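Exposure settings for wrist camera when comparing finger pads

Niilo Suominen
I am comparing two sets of finger pads on a Rikdale hand-held gripper, 100 grasps per set. With auto exposure on, glossy cylinders show a bright vertical streak and the printed text under it washes out. Open fingers over a pale surface look fine, apart from soft shadows. Should I fix the exposure or change the light? The controller is a Veneo, firmware 186.

Martti Halonen
Fix the exposure first. Black fingers take up a large part of the image, so the meter raises the gain and the highlights clip. Set it manually with the object in the grip, then check the open position at the same value. If finger edges are still readable against the background, keep it. Lock white balance too, or the two sets will not compare. A lower exposure won't remove a reflection. For that you need a larger, softer lamp off to one side.

Rantala491
had the same on our Dumia arm, taped paper over the lamp. good enough

Niilo Suominen
Manual exposure it is. Both positions, for reference:
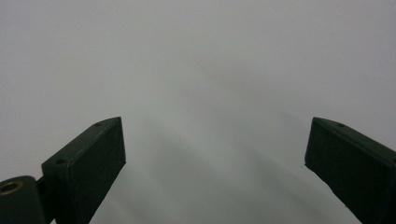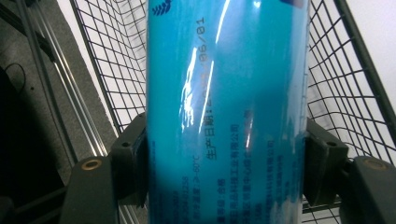

Fingers open over a pale surface (first); gripping a glossy blue cylinder (second)

Contact | Copyright 2025 | Back to top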